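Ovisdale Residential Home, Stistville
Kitchen and Food Store Inspection: Checklist with Comments
Inspected by: Palesa Sibiya
Date: 30th July

1. Handwashing
Basin clear, soap and paper towels in place: Yes
Comment: Hot tap slow to run warm. Reported to maintenance.

2. Refrigeration
Temperature log complete: No
Comment: Two entries missing from the evening column. Staff on the late shift are to be reminded that both readings must be signed.

3. Raw and cooked food kept apart
Satisfactory: Yes
Comment: Raw meat on the bottom shelf, covered and labelled.

4. Cleaning chemicals
Locked away: Yes
Comment: The Plokton descaler has no data sheet in the folder. A copy should be obtained from the supplier, Hou, before it is used again.

5. Floors and drainage
Satisfactory: In part
Comment: Four tiles lifting by the rear door — a trip hazard. Repair to be arranged in July if possible; mat to be removed meanwhile.

6. Fire blanket and extinguisher
In date and within reach: Yes
Comment: None.

7. Waste
Bins lidded and emptied daily: Yes
Comment: Outside bin nearly full at the time of the visit.

8. Eggs and dry goods
Stored in clean, covered containers: Yes
Comment: Date of purchase to be written on each container. Flour bin scoop to be stored outside the bin.
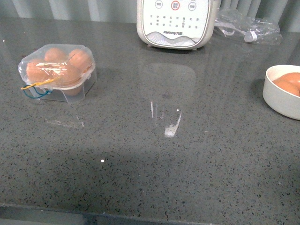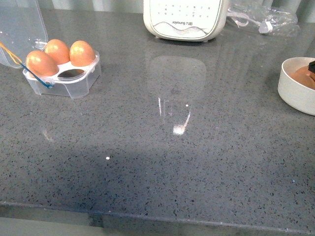

Item 8: brown eggs in clear plastic container, lid closed (first) and open (second).

Items 2 and 5 to be rechecked. Written reply required within 24 hours for item 4.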